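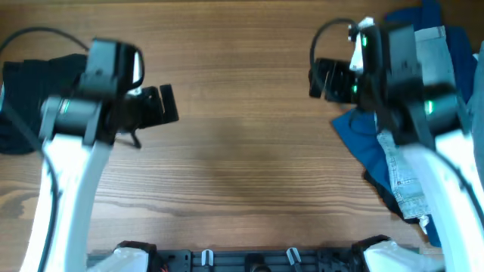 What I asked and how I asked it

My project was on how people in Hiltholm get rid of old clothes. I stood outside the Marti store every Thursday in June and bugged shoppers with 12 questions – way too many! I cut it to 10 after the first week.
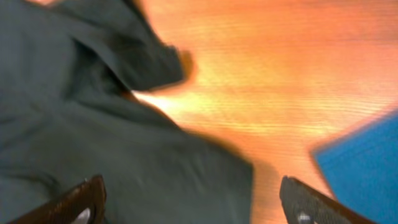

Most people said they keep stuff for years before giving it away. Cyrill Reisinger at the Drindberg thrift shop let me see their log (thank you!!), and they took in 3,366 items last year.

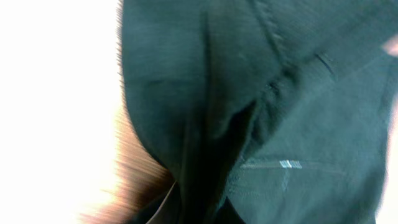 Coats went fastest, then jeans. I'd like to try Levton next and see if it's any different there.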